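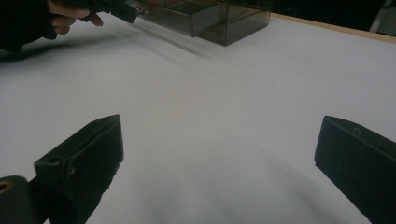 Budget split for a two-handed gripper bench: spares vs. second pair

plimex_bench
Posted Apr 24, 2019

Putting together next year's equipment request and I need a sanity check on the split. Current setup is one bench, one operator, a hand-held gripper in each hand. The task set is small desktop items: boxes with compartments, drawers with metal handles, lids. The request has to be in by November and I get one go at it.

Draft as it stands:
- second pair of hand-held grippers, Medve, same jaw geometry as the first
- finger spares, 9 sets
- replacement cables, 3
- Sukura mounting plates
- 200 hours of operator time

Arm purchase is deferred to the following cycle. Question is whether the second pair belongs in this one.

torque_wombat
I'd drop the second pair. One operator has two hands. The second pair sits in a drawer until you have a second bench and a second person, and neither is on your list. Put the money into hours.

plimex_bench
The second pair is for downtime. When one unit goes out for repair, both hands stop, as every task in the set is bimanual. 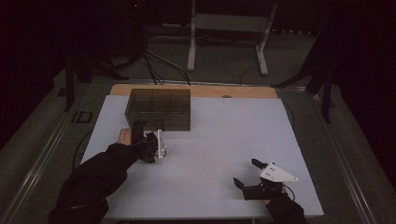

The rails are bolted down and stay where they are, so there's no bench cost in the request. Top surface is a white board on a timber one. I've left it out of the capital lines and it comes out of consumables.

gantry_gus
Disagree with wombat. We ran without a spare and lost 7 working days waiting on one bearing through Plotport. Operator hours were still being paid. If a full pair is too much, ask for a single unit and check whether left and right share a body. On ours only the top plate differed.

Also, 9 finger sets sounds light. What are you using for contact pads?

plimex_bench
Adhesive strip on printed fingers. It peels at the edge before it wears through the face.
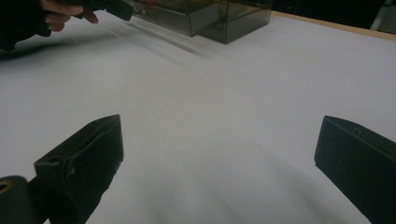 Jaws wide open, smoke-tinted box at the back of the table.

That opening is the hard limit on what we can grasp, so wide-jaw fingers are another possible line. Not sure it's worth a separate part number.

torque_wombat
Wide-jaw fingers before a second pair, every time. They extend the task set. A spare unit only protects the tasks you've already got. And print the fingers in-house. Buying them as sets is poor value if you have access to a printer.

gantry_gus
Printing is fine for the body of the finger. Pad material is the recurring cost, and it should be its own line with a replacement interval against it.
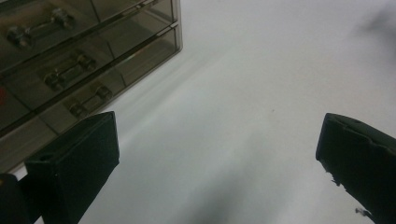

Small bar handles are hard on pads, as all the load goes through one edge. If drawers are a large share of your hours, set the interval from the drawer tasks and let everything else come in under it. Averaging across the task set will leave you short by mid-year.

plimex_bench
Fair. Revised: one spare unit instead of two, pads split out from fingers, cables unchanged. Fingers printed here, with the 9 sets kept as a quantity for filament costing. Still undecided on wide-jaw.

torque_wombat
I can live with one spare. I'd still cut the Sukura plates. Flat aluminium stock and a drill press will do the same job.

gantry_gus
Until the holes are off by a millimetre and the offset has to be measured again for each unit. Keep the plates.

Related threads
Medve jaw spacing: what tolerance are you holding?
Pad adhesives that survive a full shift
Plotport lead times on small bearings
Leasing an arm vs. buying outright
Cable strain relief for hand-held units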